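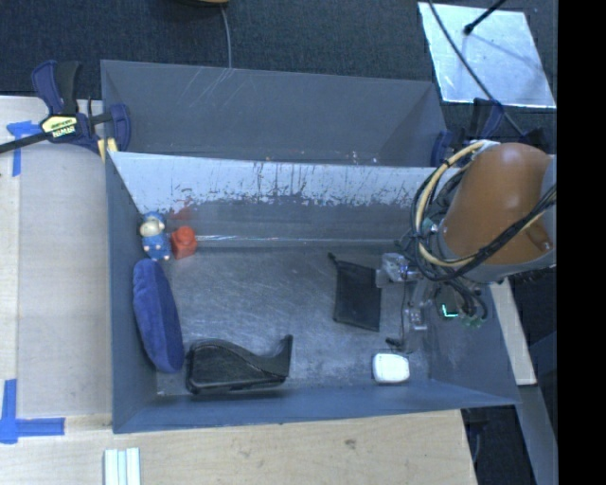 A toy figurine, a red block and a blue plush item in a gray bin.

FOR IMMEDIATE RELEASE

Cunamura Savings Bank Would Like to Give Some People Their Money Back

Bank opens search tool for dormant accounts, shortens its fee schedule and retires a letter that customers kept throwing away

PLUSIER, 3 Apr 2019 - Cunamura Savings Bank today opened Rashti, a free search service for people who may have left money in an account and then, for reasons the bank is too polite to ask about, forgotten it was there.

The bank has 3,631 accounts on its books that meet its definition of dormant, meaning no deposit, withdrawal or customer contact in at least five years. The average balance is $439. A good number hold far less than that, and a few hold enough to make the bank wonder how anyone could lose track of it.

Rashti can be reached from the bank's home page or used at the counter in any branch. A customer enters a name, a former address and, if it can be remembered, the town where the account was opened. The service then says whether a possible match exists. It does not show the balance. Customers who get a match are asked to visit a branch or call the deposit desk, where a person will check their identity and tell them the amount.

"We have been writing to these customers for years," said Rainer Reinholz, head of deposit operations at Cunamura. "The letter was two pages long, it came in a window envelope, and it began with the words 'Notice Regarding Inactivity Status.' I received one myself, about a holiday club account I opened as a trainee. I put it in the recycling."

The letter has been retired. Its replacement is half a page and begins, "You have money here." In a trial last December the bank sent the new version to 700 dormant account holders. Replies came in at a rate the deposit desk had not planned for, and two employees from the mortgage side were borrowed until the phones calmed down. They have since been returned.

Changes to fees

Along with Rashti, the bank is ending its inactivity fee. The fee was introduced to encourage customers to stay in touch, and it worked mainly on customers who were already in touch and called to complain about it. Dormant accounts will no longer be charged anything while they wait. Savings accounts that earn interest will go on earning it at the regular rate, which the bank concedes will not change anyone's retirement plans.

Inactivity fees taken in the last two years will be credited back automatically. Customers do not need to fill out a form. There was briefly going to be a form.

The removal of the fee has also given the bank an excuse to go through the rest of its fee schedule, a document that had grown to 48 pages, counting the appendix on foreign coin. The new schedule fits on both sides of one sheet. Most of what was cut described services the bank stopped offering long ago, including same-day telex confirmation and the rental of a night deposit pouch. The charges for wire transfers, stopped checks and replacement cards stay as they were, and are now easier to find and resent.

"Our auditors asked how many customers had been charged the telex fee in the past decade," Reinholz said. "I was able to give them a very precise answer."

How the search works

Rashti runs on record-matching software from Skeltorer, which the bank already uses to reconcile its own ledgers. The trouble with old accounts is rarely the money, which stays where it was put. Names are harder. Customers marry, divorce, move, drop a middle initial or turn out to have been entered by a teller with firm ideas of his own about spelling. The software compares old signature card records with more recent ones and suggests possible matches, and a member of the deposit desk reviews each one before any money is released.

Heirs can use the service too. An executor or next of kin will need a death certificate and proof of authority to act for the estate, and the bank has rewritten its guidance on this in ordinary sentences. Estates with small balances will be handled on a shorter form. This one survived the review.

Accounts that remain unclaimed past the legal holding period will still be turned over to the state, as the law requires. Owners can claim the money from the state after that, and branch staff will help them find the right office. The bank would prefer to reach them first - it is less paperwork for everyone, and the bank has a certain amount of pride in the matter.

A word about scams

Cunamura does not charge for Rashti and does not work with outside finders. Anyone who calls offering to recover a Cunamura account for a share of the balance is not calling from Cunamura. The bank will never ask for a password, a PIN or a gift card, and it has no interest in being paid by gift card for anything at all.

Customers who receive the new letter and suspect it is fake are encouraged to ignore the phone number printed on it and use the one on the back of a bank card or an old statement. Both lead to the same desk.

Availability

Rashti is open now to current and former customers. Branches will keep the deposit counter open for one extra hour each weekday through the end of the month. Please bring a photo ID and any old passbook or statement, in whatever condition. The Plusier main office has already accepted a passbook that had been through a washing machine, and the account number could still be read.

About Cunamura Savings Bank

Cunamura Savings Bank is a mutual savings bank with its main office in Plusier. It offers checking and savings accounts, home loans and small business lending. It has no shareholders, and its annual meeting is open to all depositors. Coffee is served, and there are usually seats.

Press contact
Communications Office, Cunamura Savings Bank, Plusier
Interviews with Rainer Reinholz can be arranged on request. He has closed the holiday club account.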